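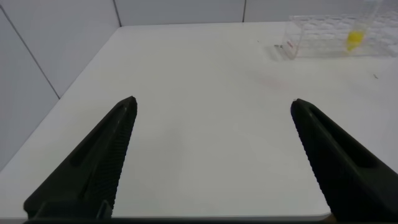
Marla Gezer, Office Manager, Cliltik Shared Workspace, Cambridge
Updated Friday, July 15, 2005

Questions we get at the front desk. Read first, then call. Thanks.

When are you open?
Front desk 8:30 to 5:30, Monday to Friday. Members with a key card can get in any time, weekends too. Day pass people have to be out when the desk closes.

What does a day pass cost?
$15. Cash or check. Card machine is on order, please stop asking, I will put up a sign when it comes.

What do I get for that?
Any open desk on the first floor. Internet. Coffee until it runs out. No phone line, no mailbox, no storage. If you need those you want a monthly plan.

And the monthly plan?
$85 for a shared desk, paid by the first. Mailbox is included, phone line is extra and depends what you want. Ask at the desk for the rate sheet, the one on the old web site is wrong.

Is there a deposit?
Yes, $20 for the key card. You get it back when you bring the card back. Bent, chewed or snapped cards, no refund.

I lost my card. Now what?
Tell us the same day so we can shut it off. New one is another $20. If the old one shows up later, sorry, it's dead, throw it out.

Can I bring a guest?
One at a time, during desk hours, sign them in on the clipboard. A guest who opens a laptop and stays all afternoon is a day pass.

How do I book the meeting room?
Paper calender by the copier. Write your name and the hours IN PEN. 2 hours max per day unless nobody else has signed up by noon. Pencil doesn't count, we've had arguments.

Can I book the meeting room as a non-member?
Not right now. Maybe in the fall.

Does the meeting room have a projector?
Yes, kept at the desk. Sign it out, bring it back with the cord. WITH THE CORD.

Where do I park?
Not in the lot behind the building. That belongs to the dentist and they do tow. Street meters out front, permit streets one block over, or the garage on the far side of the square. We don't validate. Bikes go in the rack by the side door, not in the stairwell, the fire inspector already wrote us up once.

Is the wireless working?
Usually. Network name and password are on the card taped inside the kitchen cabinet. If it drops, wait a minute and try again before you come find me. If it's down for everybody I already know. Second floor signal is weak at the back, sit closer to the stairs. There are wired jacks under the window desks, bring your own cable.

Can I download big files?
At night, fine. During the day you slow everyone down and we can see who it is.

How do copies and printing work?
Put in your code, print, get billed at the end of the month. Black and white only. Day pass users pay at the desk. Paper jams: open the side door, pull gently, close it. Still jammed, leave it and tell someone. Please don't walk away quietly, we had a jam sit there over a whole weekend.

Faxes?
Incoming free, outgoing on your code. We put incoming ones in your mailbox by end of day. No mailbox, no fax.

Who is Datance?
They handle our billing. Your invoice will say Datance on it, not Cliltik. It's real, please pay it. Questions about an amount, come to us first, they will only send you back here anyway.

What happens if I pay late?
Card stops working on the tenth. Comes back on when you've paid. No late fee so far.

How do I cancel?
In writing, before the end of the month. Email is ok. Telling someone in the kitchen is not canceling.

Can I get packages here?
Monthly members yes. Envelopes and small boxes. Anything you can't carry by yourself, arrange to be here when it comes. We hold things for a week, then they go back.

Kitchen rules?
Wash your cup. Label your food with a name and a day. Fridge gets emptied Friday afternoon, everything without a label goes, including the container. No fish in the microwave.

Phone calls at my desk?
Short ones. Long ones in the hall or the little room under the stairs. Speakerphone never.

Pets?
No. Lease says no.

Is it too hot upstairs in July?
Yes. Fans are in the closet, first come first served. The landlord has been told.

Can I leave my computer overnight?
At your own risk. Lockers are in the basement, bring your own padlock. There is a waiting list at the moment, add your name at the desk.

My question isn't here.
Call or stop by. Mornings are better. Messages left after 5 get answerd the next working day.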